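To: teleop-data list
From: Lorna Moncrieff
Date: 18 September 2023
Subject: Re: Plug and socket task, operator instructions

Dear colleagues,

Nektarios Tsoukalas wrote:
> Before Sundis commits operator time to the plug and socket task, we
> would like two points settled. First, the instructions do not say
> whether the operator may use both arms at once, or whether one arm
> should stay parked until it is needed. Second, our operators ask if
> a demonstration in which a part is dropped should be stopped and
> deleted. On the drawer task we deleted them all, and were later told
> that we should not have.
>
> Please also confirm the number of accepted demonstrations now held
> for this task.

Thank you for raising these points. I reply on behalf of the Rastuvix task group, and the answers below will be added to the written instructions.

On the first point, both arms may be moved at any time. The February version of the instructions asked for one arm at a time, and that wording has been withdrawn. Operators trained under it tend to leave long pauses between the left and right hand, and those pauses are copied by the policy. New operators should be given practice time with both leader arms before any recording is kept. 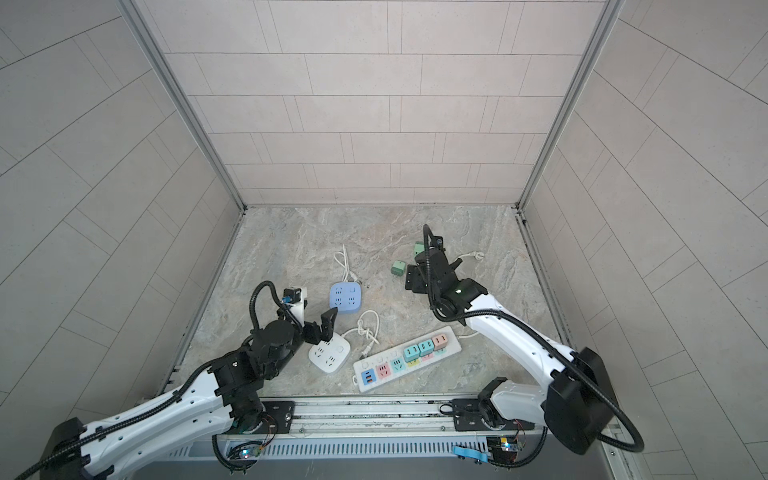
The starting layout should be changed between demonstrations. Adapters may be left in the long strip or placed on the floor of the booth, and the cords need not be straightened. A site that tidies its cords before every run will produce data that is of little use to the other sites. The one firm requirement is that every part the operator will need can be reached by at least one gripper without moving the base.

On the second point, please do not delete a demonstration only because a part was dropped. If the operator picks the part up again and completes the task, the recording should be kept and marked "recovered". If the part leaves the booth, or if a person has to reach in, the recording should be stopped and marked "void". Void recordings are kept on the local disk and are not uploaded to Ploltico.

Operators have also asked how a cube should be held. We advise turning it in the air, well clear of the other parts, so that the outlet faces can be seen by the fixed camera before the cube is brought down. Slow, even wrist motion is preferred to small corrections made at the last moment.

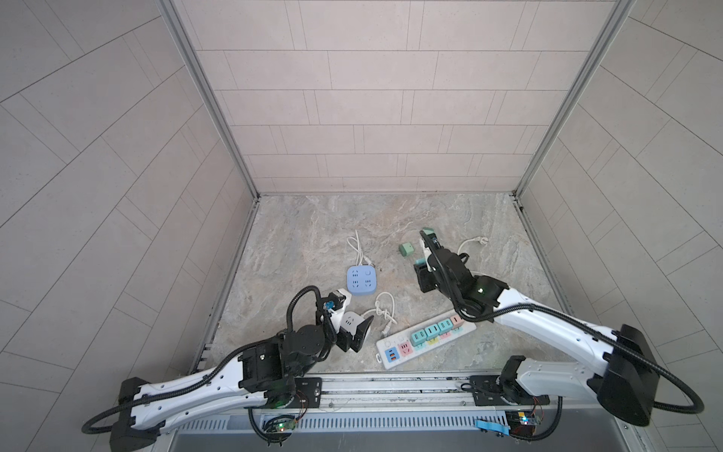

Left gripper holding a cube-shaped socket above the floor of the booth; right gripper angled down, with a small teal piece at its fingertips.

As to the count, 2,901 demonstrations have been accepted for this task across all sites. A further 212 are waiting for review, and 11 of those have no operator code. Sites are asked to check their own logs for the missing codes - we cannot accept these recordings without them. Sundis is asked for 70 demonstrations in the first block.

Questions on the wording of the labels should be sent to the list. Questions on operator scheduling may be sent to me directly.

Yours sincerely,

Lorna Moncrieff
Rastuvix task group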